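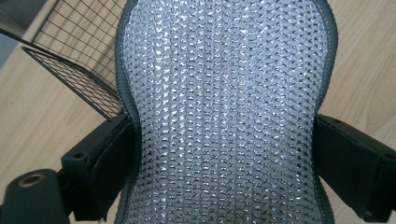 **Catrin Skyrme**

2 Jan 2026

1/ I read our water meter every night in September and wrote the numbers on the back of a calendar. A few people asked what I found, so I'm putting it in one thread.

2/ The house is in Caltby. Two adults, one bathroom, small yard. The meter is under a lid by the sidewalk and you need a screwdriver to lift it. Bring a flashlight. There are spiders.

3/ Our meter reads in gallons. Some read in cubic feet, so check the face before you do any math. I didn't, and the first three days had to be done over.

4/ The highest day was 424 gallons. I had left the hose on the plum tree and gone to the store. The second highest was 215, which was four loads of laundry after my sister's visit.

5/ The lowest was 61. We were both home that day, cooked two meals and took short showers. No laundry, no yard.

6/ The toilet was the one real problem. The meter moved overnight with everything off. I put food coloring in the tank, waited half an hour, and there was blue in the bowl.

7/ New flapper, ten minutes. Shut off the valve first and flush to empty the tank. Take the old one to the hardware store with you. They come in more sizes than I expected.

8/ Dishes were the argument in our house. We don't have a dishwasher. I used to let the tap run the whole time. Now I fill one side of the sink to wash and the other to rinse. 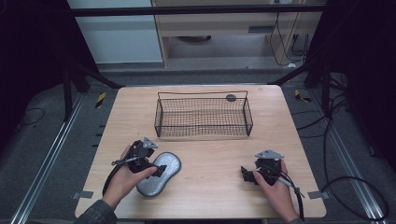
*Wire basket and gray sponge.*

9/ I can't tell you exactly what the dishes save. A sink of water is small next to a shower, and the nightly numbers jump too much to pick it out.

10/ Efa Probert asked about rain barrels. We have one. It filled in a single storm and then sat there for most of the month. Good for tomatoes. It made no difference I could see on the bill.

11/ Also got asked if I'd buy one of those clip-on monitors. Maybe if the lid were harder to get at. Reading it by hand takes two minutes.

12/ Next thing is the outside faucet, which drips when it's closed all the way. I have the washer for it and will get to it when the ground isn't frozen.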